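3.2 Household storage and reuse of thin plastic bags

Respondents in Barnis and Gravness were asked how they store plastic bags after bringing groceries home. Of the 453 households that returned the form, 316 reported keeping at least part of their bags for a second use. Lining a trash can was the most common answer, followed by carrying lunch and wrapping shoes. Storage habits differed more by size of kitchen than by income, a result also reported in the earlier Tam survey (Sikora and Yap, Section 2).

Bags were grouped by film type before coding. Translucent film was treated as a separate class, as respondents often said they could tell what was in such a bag without opening it — a point that came up in both towns. Figure 4 relates to this class.

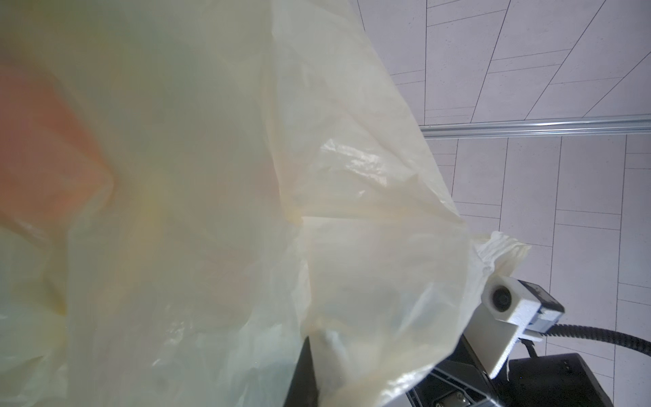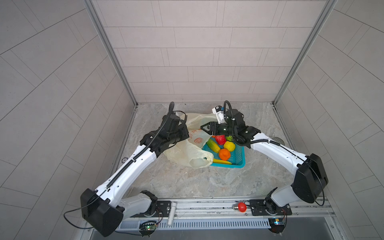

Figure 4. Translucent cream-colored plastic bag. First image: close view, with an orange shape showing through the film. Second image: view from above, with a teal plastic basket.

Respondents who kept translucent bags were more likely to reuse them for food. Those who kept opaque bags used them mainly for waste. The difference held in both towns but was weaker in Gravness, where some 300 forms were collected and where stores had begun charging for bags in January.

Five forms gave answers that could not be assigned to any category and were left out of Table 3. The follow-up interviews in Skusaslow, led by Erlinda Yap, used the same film classes and are discussed in Section 4.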